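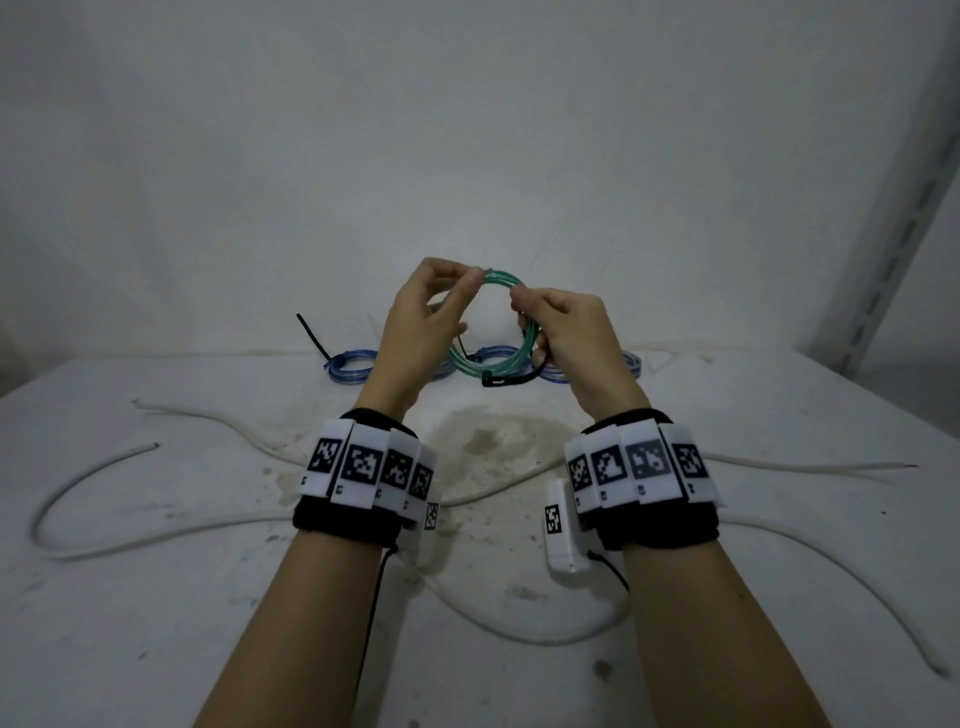
Work on the Bramside community garden watering project continued through the winter and is now past the halfway point of the grant. The main tank is in place behind the tool shed and the trench to the lower beds has been dug and lined. For the short runs between beds we chose green see-through tubing, stored in coils with a black hook-and-loop tie so that each length can be hung up and taken out again. Members find it easier to handle than the stiff black pipe we priced in January, and a blockage shows through the wall.

Spending to date

We have spent $3,000 of the grant on the tank, the pump and the trench work. A further $696 went to Paiva for fittings and the timer unit. This was $200 over the line in our original budget, as the first timer we specified was no longer sold. We covered the difference from plot fees and are not asking for more money.

Work completed

The roof of the tool shed now drains to the tank through a leaf filter. Kwok-wai Hsueh rebuilt the gutter on the north side after the old one pulled away from its brackets. The tank holds 370 gallons and filled to the overflow twice in early spring.

Beds on the upper terrace are connected and in use. Danai Chatzigeorgiou set the timer to run before sunrise, and plot holders have been asked to leave it alone and to report dry spots on the sheet inside the shed door.

Work still to do

The lower beds are not connected. The trench crosses the path to the Gostgate entrance, and the city wants the crossing covered to a greater depth than we had allowed. Shih-chieh Man has sent in a revised drawing and we are waiting for an answer. If it is approved as drawn, the pipe can go in within two weekends.

The two raised beds for wheelchair users are built and filled. They still need a tap at the right height. Ostum quoted for this work last fall but has not confirmed that the price still holds.

Problems

Water pressure at the far end of the upper terrace is low when all the lines are open. We have split the terrace into two watering zones for now – this works, but it takes longer, and it will need another look once the lower beds are added.

Turnout at work days was lower than planned. We limited group sizes for most of the winter and some jobs were done by two people over several visits.

Next report

Firouzeh Nazari will send receipts for the fittings separately. Our next report will cover the path crossing, the lower beds and the first full season of water use. Questions about the budget should go to her, and questions about site work to me.

Jui-lin Hung
Project lead, Bramside
9 May 2021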